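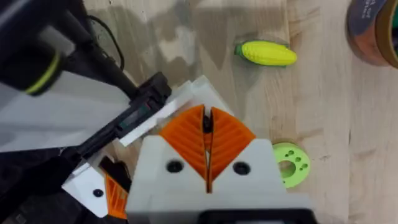

Orange fingers over the bench, with the toy corn we use for pick tests.

Call for participants: gripper build, Pesholm shared workshop
Posted 24 May 2021

We are looking for 3 people to join a gripper build at the Pesholm workshop. The project is called Csonka. It started in January as a home build on Viktória Vörös's kitchen table and moved to the workshop when it outgrew the table. The work is unpaid. Materials, filament and tool use are covered.

What the work is

The grippers have printed housings and ribbed, flexible fingers. The fingers bend around an object when they close on it, so one pair can handle a lot of different shapes. Most of the work now is in the details: finger stiffness, how the two halves of the housing line up, and where the cables run.

You would take on one of these jobs:

Printing and finishing. Print finger sets, trim them, and log the settings for each batch. Győző Kiss runs the printers and will show you how they are set up.

Assembly. Fit fingers to housings, mount grippers on the arms, and check that the tips meet. You will take the same parts off and put them back on many times.

Testing. Set small objects on the table, run the pick routine, and write down the result. A full test is 200 picks, split over several evenings.
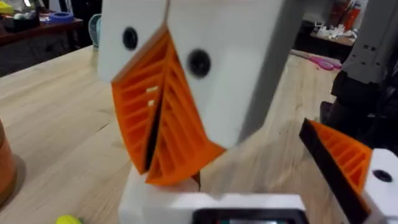
Tip alignment is where we lose the most time at present. If the housing halves are even slightly off, one finger leads the other and thin objects get pushed instead of picked up. We have a shim method that works – it is slow, and we would be glad to have someone who can come up with a better one.

Who we are looking for

You should be comfortable with a screwdriver and willing to write things down. Experience with 3D printing, basic Python or small motors is useful but not required. You need to be 16 or older. Under 18s need a signed form from a parent.

Please be able to come one evening a week for 9 weeks. Sessions run from 6 to 9 p.m. We can be flexible on which evening, but testing needs two people in the room.

Practical details

The workshop is up one flight of stairs and there is no elevator. Street parking is free after 6. Tie back long hair when the arms are running.

How to apply

Send a short note to Krisztina Halász at the workshop desk, or leave one in box 63 by the front door. Tell us which job you want, which evenings you have free, and one thing you have built or repaired. No resume needed.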